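**Cuaderno de taller, 07/09/2019. Sala de lavado y plegado, Drestby**

Se reanuda el trabajo con el lote 326. Conforme a lo acordado con Oğuzhan Keskin, las prendas azules se pliegan sobre la superficie cubierta con la sábana verde claro, y las blancas se apartan en la mesa de tablero de madera.

Registro de la sesión:

- Prendas admitidas por cesto: hasta 50.
- Hoja de control: n.º 1127, archivada en la carpeta Rirkine.
- Pendiente: sustituir la sábana. Presenta manchas oscuras y arrugas que dificultan alinear los bordes.
- Pendiente: ordenar los envases que se acumulan encima de la lavadora.

K. Dağdelen solicita que el plegado se inicie por las mangas, según el criterio fijado en abril. Queda por confirmar si rige también para las prendas de Altıntaş. 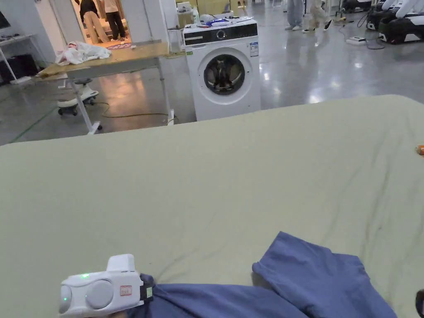 *Fig. 1. Prenda azul sobre la sábana; al fondo, la lavadora.*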